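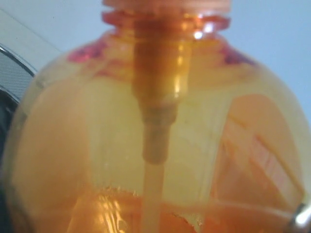 Rova is a single-arm bench cell that picks up household bottles and puts them in a tray. This repository holds its settings, its maintenance notes and the Serden recordings made on it. Most of the upkeep goes into two places, the gripper fingers and the wrist camera, and most of the trouble shows up when the arm is close to something see-through. With a translucent pump bottle at this range the view is soft from edge to edge, the dip tube and the orange liquid show through the wall, and a small white glint sits on the neck below the threads. The depth estimate will happily lock on to the tube inside the bottle if the settings under "Wrist camera" are not in place. Read that section before changing anything on the arm.

Last revised 27/05/2026.

What is in the repository

config/ has the cell settings, one file per subsystem. cell.yaml is the top file and pulls in the others.
calib/ has the current hand-eye calibration and the previous one. Older ones are in the archive branch.
tools/ has the scripts named in these notes.
log/ has the maintenance log as plain text, newest entry at the top.
serden/ has the index for the recordings. The recordings are too large for the repository and sit on the Stasetti file server under the same folder names as in the index.

The scripts run on the cell computer as it is installed. They have not been tried on anything else and there is no plan to package them.

The cell

The arm is bolted to a steel plate on the bench. The controller is on the shelf underneath, with its fan side facing out. There are two cable runs to the wrist: power and signal for the gripper in one sleeve, the camera cable in the other. Keep them separate. They were in one sleeve until February, and the camera dropped off the bus whenever the gripper closed hard.

The gripper is a Danko parallel unit with bare metal fingers. Rubber pads were tried and taken off again. They gave a better hold on dry bottles, but soap worked its way in behind them and the pads crept toward the fingertips over a shift. Bare fingers need a lower closing speed and more frequent wiping.

The emergency stop is on the front edge of the bench, right-hand side. The second one is on a cable and goes wherever the operator is standing. Both have to be released before the drives will come on.

Starting up

1. Look at the fingers and the wrist before the drives are powered. Anything hanging from the camera sleeve gets taped back now.
2. Controller on. Wait for the status light to stop blinking.
3. Cell computer on.
4. Release both stops and enable the drives.
5. Run tools/home.sh. The arm goes to its parked pose at low speed. If it starts somewhere odd, jog it clear of the bench by hand first.
6. Run tools/check_wrist.sh. It opens and closes the gripper on nothing, takes a frame, and compares exposure with the saved one.
7. Load cell.yaml.

If step 6 complains about exposure, check the room lights before touching the camera settings. The limits in the script assume all of the ceiling lights are on and the blind is down.

Gripper

Closing force for filled bottles is set in gripper.yaml as a percentage of the maximum. The value for rigid bottles is 80. Do not use it for soft squeeze bottles; they have their own entry, and with the rigid value the walls buckle and the cap can come off. Pump bottles go in the rigid group but are gripped low, on the body, never on the collar. The collar turns under load and the bottle swings with it.

Wipe the fingers at the end of each session with a lint-free cloth and plain water. Dried soap on the inner faces looks like a scratch and feels like a ridge. Use the plastic scraper if water does not shift it. No abrasive pads, as they leave a grain in the metal that changes the grip and also changes how the fingers reflect light into the camera.

Grease the slide every 200 hours of run time. The hour count is printed by tools/hours.sh. Use the grease in the Danko kit and put it on the rails only. Run the gripper through its full travel afterward, wipe off what comes out at the ends, and write the hour count in the log.

Changing fingers:
- Park the arm and press a stop.
- Undo the lower screw on each finger, then the upper.
- Clean the seat. A crumb of dried soap under the finger is enough to tilt it.
- Fit the new finger, upper screw first, finger-tight, then lower, then torque both.
- Run tools/finger_zero.py before anything is picked up.
- Redo the hand-eye check, even if the fingers look the same as the old pair.

Wrist camera

The camera is a small fixed-focus unit on a bracket beside the gripper. Focus is set for the approach distance, so anything held against the fingers is too near and goes soft. This is accepted. Moving the focus closer was tested and made the approach worse, where it matters more.

Three settings matter for clear and translucent bottles:

near_reject: on. Throws out depth points nearer than the fingertips while the gripper is closing.
inner_structure: ignore. Stops the edge finder from treating a straw or dip tube as the side of the bottle. The tube is often the straightest high-contrast line in view and without this setting it wins.
glint_mask: on. Masks small saturated spots. Shiny plastic and the fingers themselves both cause them.

All three are in wrist.yaml. They are reset to defaults by a camera firmware update, so compare the file with the copy in the repository after any update.

Clean the lens when tools/check_wrist.sh reports low contrast, and not on a schedule. Air first, then a lens cloth. The bracket screws must not be used to adjust the view. If the bracket has been knocked, loosen it, seat it against the pin, tighten it, and recalibrate.

Hand-eye calibration

Needed after a finger change, a bracket change, a collision, or when picks drift to one side. Put the calibration board in the corner marked on the bench plate and run tools/handeye.py. The arm visits its list of poses and prints an error at the end. Accept it if the error is 2 pixels or less. If it is more, check that the board is flat and run it once more. A second bad result usually means the bracket is loose.

The script moves the previous result to calib/previous before it writes the new one. Copy that file somewhere safe if you plan to run the script several times in a row, or the last good one is overwritten.

Known faults and what was done

Camera drops out when the gripper closes. Cables separated as described above. Has not come back.

Gripper reports "closed" with nothing in it. The position sensor had lost its zero. Run tools/finger_zero.py. If it happens again the same day, look at the connector on the gripper body, which has a latch that can feel seated when it is not.

Arm stops short of translucent bottles. Depth was taken from reflections on the near wall. Improved by glint_mask. Still happens with bottles that have a bright label showing through from the back.

Arm pushes translucent bottles over. Depth was taken from the dip tube. Fixed by inner_structure. If it returns, check whether the firmware was updated.

Liquid level read wrong. The level estimate assumes a still surface. While the bottle is moving, or just after, ripples and bubbles along the top line throw it off. The program waits after lifting before it reads the level. The wait is in cell.yaml as settle_time and was chosen by trial on thin liquids. Thick ones need longer and there is no separate entry for them yet.

Controller fan noise. Dust filter cleaned, noise unchanged, fan replaced. The old fan is in the spares drawer with a label on it. Please leave it there as a pattern for ordering.

The Serden recordings

Serden has 1333 recordings of single picks made on this cell. Each has the wrist camera video, joint positions, gripper position and force, and the name of the settings file in use. Recordings made before the cables were separated have gaps in the video. They are kept and carry the flag video_gap in the index.

Fields in the index:
id: recording name, same as the folder on the server
object_group: rigid, soft, pump
fill: full, part, empty, unknown
settings: settings file name
result: held, dropped, missed, stopped
flags: video_gap, lens_dirty, light_changed, none

"Result" was entered by the operator at the time. "Fill" was entered before the pick and was not checked against the weight. Treat it as a rough label. "Stopped" covers both emergency stops and cases where the operator paused the program, and the two can't be told apart from the index.

Limits

One bench, one arm, one gripper, one room. Opaque bottles are thinly represented, as the work was aimed at clear and translucent ones. Close-range frames are out of focus throughout and are of little use for reading labels. Other objects on the bench were not cleared away between sessions and are not annotated. Force values are from the gripper's own motor current and have not been compared with a load cell, so they can be compared with each other but should not be quoted as newtons.

The settings are specific to this arm and bracket. Copying wrist.yaml to another cell is reasonable as a starting point. Copying anything from calib/ is not.

Spares

Kept in the drawer under the controller shelf: one pair of fingers, a camera cable, a bracket with screws and pin, slide grease, a controller fan filter. Log what is taken. The camera cable must be the high-flex type. A standard one fits and works until it breaks inside the sleeve.

Access and changes

Recordings are open to anyone with a Stasetti server account. Changes to config/ go in through a branch, with the log entry in the same commit. Say what was changed, what it was before, and what the cell was doing that prompted it.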